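Besuch in der Weberei Pelska in Varberg

Im Mai habe ich mit meiner Kollegin Teodora Kolev die kleine Weberei Pelska besucht. Wir nähen beide seit vielen Jahren Hemden und Bettwäsche und wollten einmal sehen, woher ein Teil von unseren Stoffen kommt. Der Weg vom Bahnhof ist gut zu Fuß zu machen, man geht am Wasser entlang und dann durch ein Tor aus rotem Backstein.

Empfangen hat uns Ishbel Cruickshank, die seit 12 Jahren die Führungen macht. Unsere Gruppe war klein, man konnte also viel fragen. Zuerst bekamen wir Gehörschutz, danach ging es in den Websaal. Ich hatte schon gelesen, dass es in einem Websaal laut ist, aber man spürt es auch in den Füßen. Der älteste Webstuhl läuft nur noch für schmale Bänder. Auf den anderen werden Baumwolle und Leinen gewebt, das breiteste Tuch hat 254 Zentimeter.

Am meisten gelernt habe ich im Raum für die Kettvorbereitung. Dort arbeitet Garnet Simard, ein ruhiger Mann, der sehr genau erklärt. Wenn ein Faden reißt, muss er die richtige Stelle finden und neu anknoten, und er macht diesen Knoten mit einer Hand. Teodora hat es dreimal versucht und dann gelacht. Ich habe es lieber nicht versucht.

In der Färberei durften wir nur von der Tür aus schauen, der Boden war nass. Es roch ein wenig nach Essig. Frau Cruickshank zeigte uns das Musterbuch mit 137 Blautönen, einige davon konnte ich nicht unterscheiden. Die Nummer 12 gefiel mir am besten, leider wird sie zurzeit nicht gefärbt.

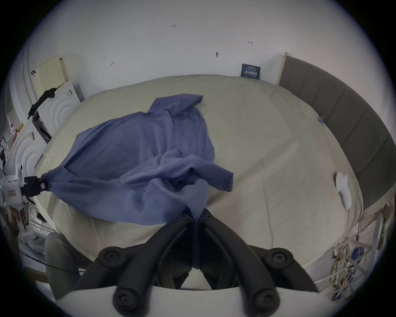
Die Frage, wie ein Stoff knittert, hat mich schon vor dem Besuch beschäftigt, und im Prüfraum bekam ich endlich eine Antwort. Entscheidend ist neben der Faser auch, wie stark das Garn gedreht ist und wie dicht man webt. Ein dünnes blaues Tuch, das zusammengeschoben auf dem Bett liegt, legt sich in viele Falten übereinander, und man muss es an den Enden fassen und ziehen, bevor man an das Bügeleisen denkt. Frau Cruickshank empfiehlt, Leinen noch leicht feucht zu bügeln. Bei Baumwolle ist sie weniger streng.

Zum Schluss waren wir im Laden. Die Reststücke liegen in Kisten neben der Kasse und werden nach Gewicht verkauft. Ich nahm zwei Stücke Leinen, Teodora einen Karton voll, den wir dann abwechselnd zum Bahnhof getragen haben. Eine Führung muss man vorher anmelden, am besten telefonisch. Kaffee gibt es im Hof, aber nur bis drei Uhr.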